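Friday, late
Posted by the Tivwood robotics diary

Home at last, shoes off, eating cereal for dinner because the club ran over again. We had 14 people in the room tonight and only one robot, so you can imagine the line. We're calling our project Cuvero (long story, it won the vote by a mile) and the whole idea is that it wipes up a small spill on a table all by itself. Sounds like a baby task. It is so not a baby task! Eight weeks in and I still dream about cloth.

My group has the grasping part, and the other half of the club has the wiping motion, and we argue a lot about where one ends and the other starts. 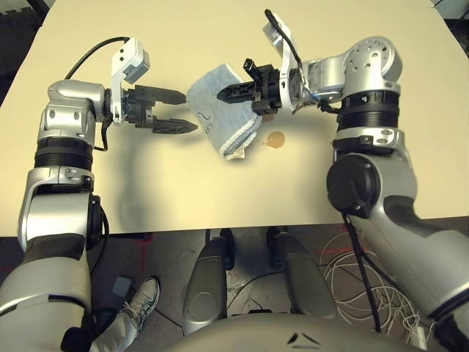 The grasping part is mostly me and a giant spreadsheet at this point. I log every try, which hand, which corner, how the cloth was folded, and then I go home and squint at it. Tonight I wanted everything on the right hand, coming down on the upper part of the blue towel, with the left one just staying open and out of the way. The brown spot sits so close to the towel's lower edge that I keep wanting to nudge it over an inch, but the wiping people get very firm about that – it's their spot, they say where it goes. Fine. We also went back and forth about whether the towel should start folded or flat. I'm team folded, it gives the fingers something thick to close on. The flat people think I'm being lazy, and maybe I am a little.

Then there was the usual fuss over how high to lift before moving sideways. I said barely off the table,

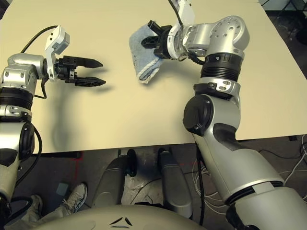

and somebody else wanted it way up in the air like a flag, and we burned a good 19 minutes on that before we agreed to try both next time and write it all down. I love these people but wow, we can talk.

Plundavport is in November and the rules say every team gets its own table there, so at least we won't be waiting in line. I still have to finish our page for the Engelhardt grant form too. Tomorrow. Going to bed.

Comments

mossyboots: Team folded forever. We did dish cloths last year and flat was a nightmare.

k_tran_88: Are you going to post the spreadsheet? Our school club is starting on the same kind of task and we'd love to peek.

pinwheel: cereal for dinner is a real dinner. good luck at Plundavport!!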